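Merchandising and Stock Technician, Home Storage
Kinnunen, Dulelgate store
Full time, permanent. Start date: September.

About the position

Kinnunen sells shelving, cabinets and small household goods from a single floor and an attached stockroom in Dulelgate. The technician assembles display units, keeps them safe and complete, and maintains agreement between what the stock system shows and what is on the floor. The position reports to the floor manager. It does not include cash register work, except during the year-end sale.

The home storage section holds 254 product lines. Most are flat-packed units in light-colored wood from the Mirkia range, which is sold as modules and can be extended sideways or upward. Display units are rebuilt when the range changes, normally in spring and fall.

Duties

Assemble display units from the printed instructions, using the hardware supplied in the carton. Substitutions are not permitted on display units – missing hardware is ordered from Wukow, the distributor, and the unit stays off the floor until it arrives.

Anchor every unit taller than the section limit to the wall or to a floor rail. Record the anchor type and the date in the section log.

Check shelf supports, back panels and fasteners on all display units once a week. Tighten, replace or withdraw as needed.

Receive deliveries at the rear dock from 6:30 a.m., compare cartons against the packing list and enter differences before the driver leaves.

Count one aisle per shift with a handheld scanner and correct bin locations in the stock system.

Answer customer questions on dimensions, wall types and add-on parts. Load limits are quoted from the data sheet only.

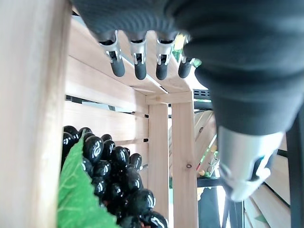

The current technicians were asked what applicants tend to underestimate, and one replied that it is the paperwork: a unit takes an hour to build, and the log entry, the label and the stock correction can take half that again. The same reply noted that the log is read by the insurer and has to be legible. Applicants should expect written work to fill a good part of each shift.

Requirements

High school diploma or equivalent.

At least 3 years of work in retail stock, furniture assembly, carpentry or a similar field. Paid trade training counts toward this.

Ability to read exploded assembly drawings and to measure accurately in inches and millimeters. Mirkia drawings are metric throughout.

Ability to lift 50 pounds alone and to work on a platform ladder.

Basic spreadsheet skills. Training on the stock system is given during the first 7 shifts.

A forklift certificate is useful but not required. The store pays the course fee for employees who pass the probation period.

Hours and pay

Forty hours a week over five days, on a schedule posted two weeks ahead. Early shifts begin at 6:30 a.m. and late shifts end at 8:00 p.m. Weekend work is shared equally among the section staff. Pay is hourly and is set by the store scale according to experience; the scale is sent to all applicants invited to interview. Safety shoes and gloves are supplied. Employees also receive an annual tool allowance of $300, paid against receipts.

How to apply

Send a resume and a one-page letter to the store office, or hand them in at the service desk. The letter should describe one assembly or stock problem you dealt with, the steps you took and the result. Photographs of past work are accepted but are not scored.

Selected applicants will be invited to a practical session in the stockroom. It consists of building one base module, finding the faults in a second module prepared in advance, and checking a short packing list against a pallet. Tools are provided – please do not bring your own power tools. An interview follows on the same day.

Applications stay open until the position is filled. All applicants receive a written answer.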